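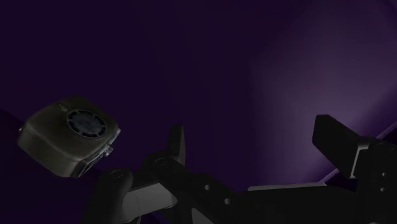 Render. Near-black purple over to a dusty lavender on the right.

November, dye bench, started after lunch

Logwood again. The Durovix people want wool "somewhere between aubergine and an old bruise," and Levente wrote that down on the order form word for word, so it is now technically a specification.

Skein weight dry: 148 g. Alum bath was made up last night by Vasylyna, who labeled the bucket "ALUM – NOT SOUP." Fair, given the bucket's history. Wool went in at closing and sat overnight with the lid on. Squeezed out, no rinse. I know Zakhar rinses. Zakhar also gets paler purples than the rest of us and blames the water.

Chips tied up in the old pillowcase, into the big pot, cold start. Brought up to 80 C and held there for an hour, then heat off. The hotplate overshoots if you look away from it, and I looked away from it to sign for a box of lids that fit none of our pots. Caught it before it boiled. Liquor was red-brown, like strong tea with a grudge.

2:10 pm. Wool in. Went orange-tan straight away and stayed there long enough for me to reread the label on the bag of chips, which says only Hrynyshyn and a lot number. Then plum at the edges. Turned it every few minutes with the long spoon.

2:50 pm. Plum all through, a bit redder than I wanted. Added a pinch of chalk in warm water. Shifted toward violet within a stir or two. Added another pinch out of greed. Should have stopped at the first. Solomiia's rule is that you write down the weight of a pinch BEFORE it goes in the pot, and I'd like it recorded that I agree with this rule and will follow it next time.

3:30 pm. Out, cooled on the rack, rinsed until the rinse water stopped looking like a crime. Dries lighter, as ever. Wet it is exactly the aubergine. Dry, under the window, I'd call it more of a dusty violet with one streak near the tie where I'd cinched the string too tight. Retie with looser figure eights, four places, cotton string. This is the third entry in this book that says so, two of them in my handwriting.

Second skein, same pot, exhaust bath: a soft gray lavender that I like far better than the one we were asked for. Naturally it's the one with no buyer. Keeping a snippet.

Iron dip on a cut end of the first skein, a few seconds only. Went near black. Lovely, and a bit harsh to the hand. Iron makes wool brittle over time, so if Durovix wants it darker I would sooner put in more chips and leave it overnight. Chips are not cheap – Levente can have that conversation with them.

Light test: wound some of each on card, half under foil, taped to the south window next to the Herkov madder samples, which have been up there since spring and are doing fine, smug things. Logwood will not do so well. Check in two weeks, and please don't move the foil to see how it's getting on. You know who you are.

Stock after today:
alum – plenty
chalk – half a jar
logwood chips – 69 g, order more
rubber gloves – lefts only

Spent chips are drying on newspaper by the back door. They have one more weak bath in them and Vasylyna wants it for silk. The pillowcase is finished as a pillowcase.

Leftover liquor is in the tall jar, dated, on the low shelf. If it grows a skin, skim it and carry on. If it grows anything with fur, ask Solomiia.

To do: weigh a pinch. Scrub the spoon. Send both snippets to Levente with the wet one marked as wet.

M. Holovko

5 comments
80 shares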